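Moving Bottles Between a Tray and a Box: Final Project Report
Robotics module, Hirholm

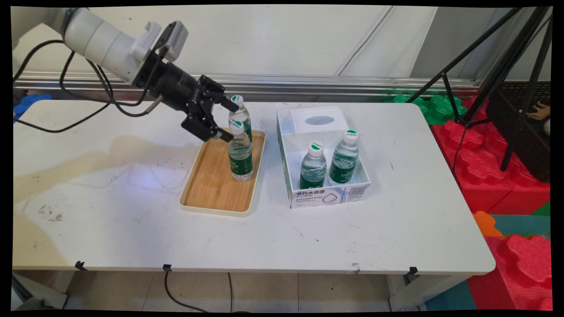
Our aim was to find out if a policy trained on fewer demonstrations could still grasp a bottle by the cap when a second bottle stood close to it. We recorded 649 demonstrations by teleoperation and trained two versions, Vudero-A on the full set and Vudero-B on a subset with the slow and hesitant runs taken out.

Each version was given 30 trials. The start positions were drawn in advance and kept the same for both. A trial was marked as failed if the neighbouring bottle fell over or if the gripper closed on nothing.

Vudero-A failed 12 times and Vudero-B failed 2 times. Most of the failures in A came from a pause above the cap, after which the fingers closed too high. We saw the same pause in the slow demonstrations. We did not test bottles of other shapes.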